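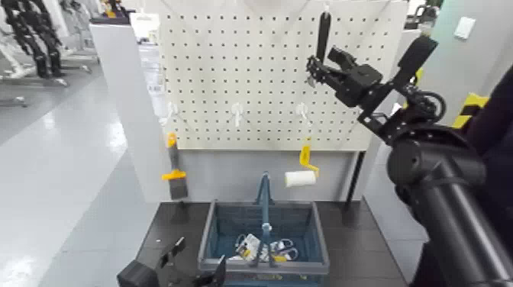 Photo : Yuk-lan Sin / Drodano

Rapport d'avancement à l'attention de Mme Nkechi Yusuf, fondation Brannigan
Projet Pollis – rangement d'outils à deux bras
26 décembre 2019

Chère Madame,

La journée portes ouvertes que nous avions promise dans notre dossier a eu lieu, et nous en sortons fatigués mais ravis ! Nous avons accueilli 90 visiteurs par petits groupes, dont deux classes de lycée professionnel et plusieurs artisans venus avec des questions très précises. Vous trouverez dans ces pages ce qui a été montré, ce que nous en retenons et où nous en sommes par rapport au calendrier.

La démonstration

Nous avions choisi le poste du panneau perforé : des crochets blancs, un panier bleu-gris rempli de petit outillage, et les deux bras noirs qui travaillent devant. Un pinceau à manche jaune et un petit rouleau à peinture suffisent à intéresser tout le monde, parce que chacun a déjà eu ces objets en main. Ya-wen Lui commentait les gestes pendant que Teguh Pillai surveillait les commandes. Saisir un manche suspendu avec une pince demande une approche bien alignée, et c'est sur ce point que les visiteurs nous ont le plus interrogés.

Le panier a eu son petit succès lui aussi. Les outils y sont en vrac, ciseaux compris, avec une grande anse au milieu qui oblige le bras à contourner. Une élève a demandé pourquoi nous ne l'enlevions pas – excellente question, à laquelle Teguh a répondu que chez un peintre en bâtiment, elle serait là.

Les chiffres

Depuis le dernier rapport, nous avons enregistré 709 essais sur ce poste, dont 313 avec les nouveaux réglages de pince. Les manches fins passent nettement mieux qu'au printemps. Les ciseaux restent difficiles, surtout quand une boucle se coince sous un autre objet, et Sze-wing Pan y consacre l'essentiel de son temps en ce moment.

Ce que les visiteurs nous ont appris

Les artisans de la société Stonell nous ont fait remarquer que personne, sur un chantier, n'accroche un rouleau toujours dans le même sens. Nous allons donc varier l'orientation des outils au départ de chaque essai, ce que nous repoussions depuis des mois. Ils ont aussi proposé de nous prêter du matériel usagé, aux manches tachés et un peu tordus. Nous avons dit oui tout de suite !

À améliorer de notre côté : les groupes étaient trop serrés, on entendait mal au fond, et le passage entre deux démonstrations prenait trop de temps.

Suite du projet

Les essais avec l'outillage de Stonell commenceront dès sa livraison. Une seconde visite est prévue en mars, plus courte et réservée aux professionnels. Le budget est respecté, à l'exception des pièces de rechange pour les pinces, dont le détail figure en annexe 2. Nous serions très heureux de vous y accueillir, vous et vos collègues.

Bien cordialement,

Yuk-lan Sin
Responsable du projet Pollis, Drodano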